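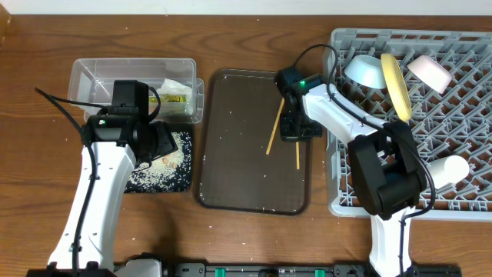

Why does the policy stall before picking up the second chopstick?
The demos disagree on which arm should go first, so the action chunks average out to a near-zero motion at that point.

June, Friday, 16:40. Table clearing, bimanual, Drarley bench.

Retrained overnight on the relabeled set. Split the 500 demos by which arm moves first after the initial reach and added that as a one-bit condition. Left-first and right-first are now separate modes at the input. Nothing else changed: same encoder, same chunk length, same seed as the Dindach run.

Results, 12 rollouts per condition:
No condition bit: 2 completed, the rest stalled over the tray.
Right-first: 9 completed.
Left-first: not run yet. Fulvio has the bench until tonight.

Failures in right-first were all grasp failures. The fingers close high on the chopstick and it rolls. Head camera view of the tip is poor once the gripper is down over the tray. Wrist view should cover this but the crop is wrong, too much finger and too little tray. Amedeo to check the crop offsets against the Raltdale config.

Rice on the black mat is a separate problem. The success check uses a pixel threshold and reads stray grains on bare wood as part of the table texture. Scores for the mat subtask are not usable until that is fixed. Left them out of the sheet.

To do: left-first rollouts, new crop, rerun the stall metric on the old Lo Presti checkpoints for comparison. Keep rack contents fixed until then.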